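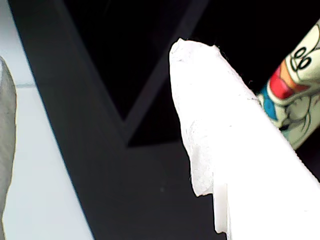
Subject: Re: [ellorden-users] Import drops rows with empty unit field
Date: Feb 17, 2024

> After moving our stockroom list from Undow to Ellorden, the import
> log shows no errors, but the totals are short. The source file has
> 1,367 rows. Some items never show up in search. Is there a row limit
> on the import side?

There is no row limit. The importer skips any row where the unit column is blank, and it only writes the skip to the log at level 6. The default is lower than that, so you see nothing.

Undow leaves the unit blank for anything counted singly. Ellorden wants an explicit "ea". Fill the column before you export and the rows will load.
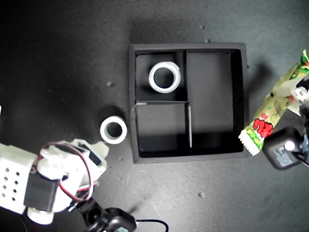
Two more things to check while you have the file open. Item codes longer than 16 characters are cut without warning, and if two codes match after the cut, the second overwrites the first. Our Plakine codes ran into this -- we moved the site prefix into its own column. Also, save as UTF-8. The supplier name Echeverría came through garbled on our first pass and then would not match the existing record, so we ended up with a duplicate supplier.

Rerun with the log level raised and search for "skip". If the totals are still short after that, post the header line and one of the missing rows. The fix for the log default is planned for March.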